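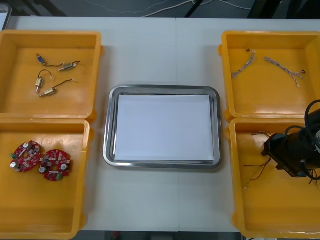

Solenoides, placas y cables en sus bandejas. En el centro, la bandeja de acero donde se monta cada juego de piezas.

Standeo abre su taller de Vernwood para enseñar cómo dos brazos robóticos preparan juegos de piezas

El taller de Standeo en Vernwood recibió el martes por la tarde a vecinos, estudiantes de formación profesional y gente de otras empresas del polígono en su jornada de puertas abiertas. Hubo café, hubo cables por el suelo que convenía mirar antes de pisar y hubo, sobre todo, una demostración que dejó a más de uno pegado a la mesa mucho después de que terminara su turno.

La protagonista fue Gudeta, la estación de preparación de piezas en la que trabaja el equipo de automatización. La tarea se explica en una frase: coger de las bandejas laterales lo que hace falta para un montaje y dejarlo en la bandeja central, sobre una hoja de papel blanco. Una placa redonda, un mazo de cables, un solenoide. Verlo en directo es otra cosa - los brazos se acercan despacio, se paran, corrigen un poco el ángulo, vuelven a bajar - y el público acabó animando a la pinza como si fuera un penalti.

«Lo que más nos preguntan es por qué empezamos con cables», contó Zorica Trajkovski, responsable de la estación, mientras colocaba piezas para el siguiente grupo. «Pues porque los cables son lo que peor se le da a un robot. Una caja siempre tiene la misma forma. Un cable lo dejas en la mesa dos veces y son dos cables distintos.»

Se apuntaron 31 personas, repartidas en cinco turnos, y en todos hubo tiempo para acercarse a la mesa y hablar con el equipo. En el primero, además, se pudieron tocar piezas sueltas iguales a las de la demostración, y la diferencia se nota enseguida en la mano: las placas tienen cuerpo y un borde por el que sujetarlas, los solenoides son pequeños y pesan más de lo que uno espera, y los hilos finos se escurren entre los dedos. Al que intentó separar dos mazos enredados con una sola mano se le oyó resoplar desde la puerta.

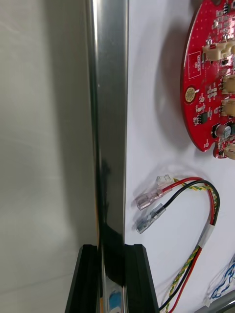
Los terminales del mazo y una de las placas rojas, cerca de los dedos de la pinza.

Arben Perić, que lleva la parte de programación, se encargó de la charla técnica, corta y con muchas interrupciones (de las buenas). Contó que cada brazo se apoya en lo que ve desde la propia pinza además de en la vista general de la mesa, y que las dos cosas se complementan: desde arriba se sabe en qué bandeja está cada pieza, y desde cerca se decide por dónde agarrarla. Con los conectores pequeños, dijo, unos milímetros de error bastan para cerrar los dedos en el aire.

También habló de las superficies brillantes. El acero pulido devuelve reflejos que cambian con cada movimiento, y durante las primeras semanas el equipo dedicó más horas a la iluminación que al código. De aquella época viene la hoja de papel en el fondo de la bandeja central, una solución barata que se ha quedado para siempre. «Quisimos comprar un fondo especial y al final abrimos un paquete de folios», resumió Perić, y se llevó la carcajada de la tarde.

Hasta la jornada del martes, la estación llevaba registrados 1.712 intentos entre pruebas y sesiones de trabajo. Todos se guardan, también los malos. Trajkovski insistió mucho en eso cuando un estudiante le preguntó si borraban los fallos: un agarre que se escapa enseña por dónde no hay que volver a entrar, y al equipo le interesa tanto como uno limpio.
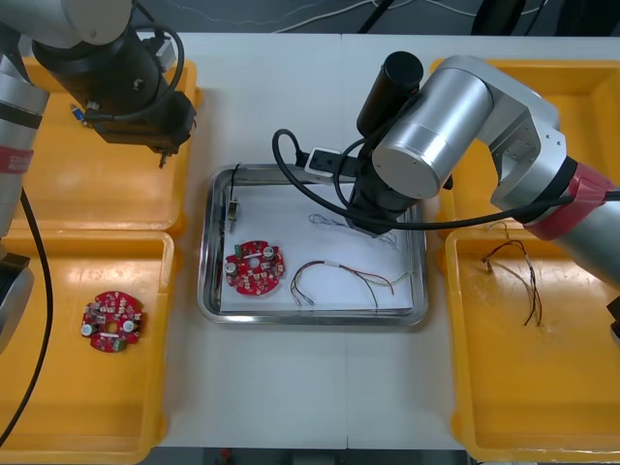

El reparto del trabajo entre los dos brazos fue el otro gran tema de conversación. Comparten mesa, y eso obliga a planear quién entra y quién espera para que no se estorben sobre la bandeja del centro. Perić lo comparó con dos personas cocinando en una cocina estrecha - se puede, y hasta se cena antes, pero hay que avisar. En el segundo turno hubo una parada para recolocar una pieza y nadie se movió del sitio; aprovecharon para preguntar por la velocidad, por el mantenimiento y por cuánto se tarda en enseñarle al sistema un componente nuevo. La respuesta a lo último fue que depende de la pieza: con una placa puede bastar una mañana, con un mazo de cables la cosa se alarga.

Los alumnos de electrónica salieron encantados. Varios pidieron repetir en el turno siguiente y les hicieron hueco al fondo. A los más pequeños les interesaba sobre todo el nombre de los brazos, y ahí hubo pequeña decepción, porque solo uno lo tiene: Walter, bautizado así por un antiguo compañero del taller. El otro sigue siendo «el otro» y se aceptan propuestas en la hoja que quedó colgada en recepción.

Standeo quiere que los grupos de formación profesional puedan volver durante el curso en visitas más largas, con tiempo para preparar ellos mismos las bandejas y seguir una sesión completa. Trajkovski adelantó que la próxima jornada será en octubre y que para entonces esperan trabajar con piezas distintas.

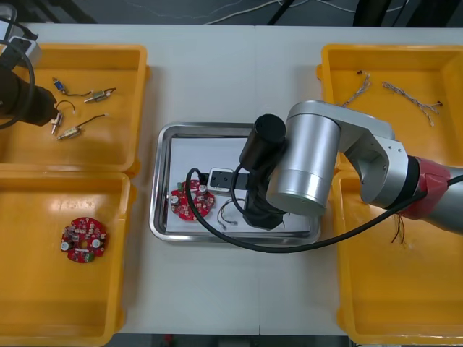 ¿Hace falta tener conocimientos técnicos para asistir a la próxima jornada?

Cualquier persona puede apuntarse, sin formación previa. Las explicaciones están pensadas para todos los públicos y, al final de cada turno, el equipo reserva un rato para las preguntas más especializadas. Los menores deben ir acompañados de un adulto.

Las inscripciones se harán en la recepción del taller de Vernwood, en horario de mañana. Los centros que quieran traer un grupo completo pueden solicitarlo allí mismo, indicando el curso y el número de alumnos. Se recomienda llevar calzado cerrado.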